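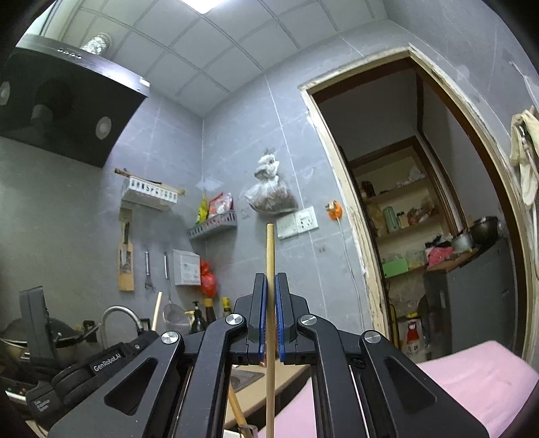 Ticket 67: Kitchen wall fixings and hood duct
Opened by: Fitzgerald Abernathy
Assigned to: Kadir Aksoy
Site: Foltby, small kitchen
Status: Open, waiting on part

Reported problem
The basket shelf on the tiled wall has dropped on one side twice since May. It's the gray plastic one with the snack packets in it. Second issue: the range hood rattles on the highest speed and is quiet on the others.

Log

9:14 Kadir
Took everything out of the basket and pulled the shelf off the wall. The adhesive pads were greasy on the back. Cleaned the tile with dish soap, then rubbing alcohol, and left it to dry.

10:30 Kadir
Put the shelf back with new Drasteo pads. The packet says 8 hours before loading. Please leave the snacks in the cupboard until tonight.

10:47 Kadir
Ran the hood on each speed. Pressing a hand against the foil duct stops the rattle, so it isn't the fan. The clamp at the ceiling end is loose and the screw is stripped. Ordered a replacement from Kılıçarslan, price 14.

Next day, 8:20 Fitzgerald
Shelf held overnight. I put the snacks back in. Does the rack by the hood need new pads too? The knife board is right under it and I'd like to be sure.

8:47 Kadir
The rack is screwed in, no pads. I checked the screws and they were tight. The hooks with the utensils are stick-on – leave those alone unless one starts to lift. I'd keep heavier bags off them.

8:55 Fitzgerald
OK. What about the hood in the meantime?

9:05 Kadir
Use it on low or medium. Don't tape the duct, the tape has to come off again when I fit the clamp. The part ships from Emden and I'll update the ticket when it arrives.

Shelf: closed
Hood duct: open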